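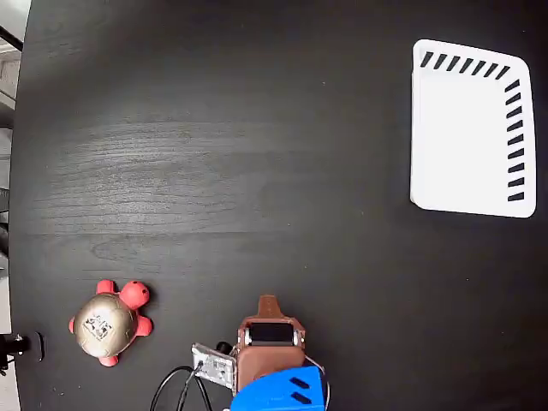 Put the turtle on the tray, and then do it again, and again after that — so Saturnino Lozano sums up the working day at Josta, and he sounds quite cheerful about it. The turtle is a toy with a gold shell and red legs, and by the end of June the little group hopes to have 200 good examples of it getting where it's supposed to go, so that a learning system can study them and have a try on its own.

I had pictured something with a lot more typing in it, I'll admit. What I found was people moving a toy to a new spot, starting the arm, watching closely, and then arguing in a friendly way over whether that last one ought to be kept. Clumsy tries often are (a slow recovery can teach the system plenty), and they had 80 keepers when I arrived.
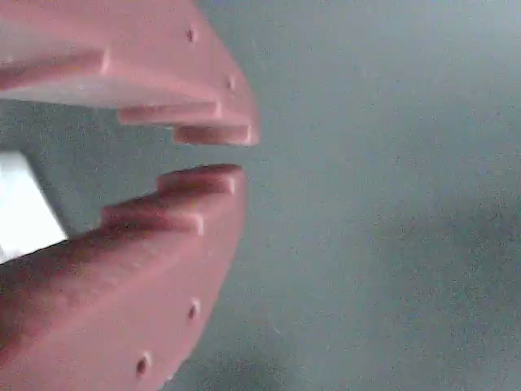 Variety matters more than the total, according to Roswitha Ruchti, and she would gladly trade 50 tidy runs for a handful where the turtle starts out facing some awkward way. She keeps a paper notebook of starting positions beside her coffee, with little arrows for the heads, and she let me pick the next two. I chose badly, and she was delighted! 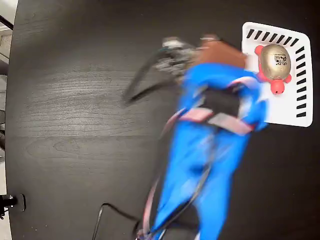 The arm in motion at Josta, with the turtle on the tray.

We stopped for soup at noon, and the talk stayed on turtles. A softer toy comes next, and Andor Pap has already started a fresh page for it.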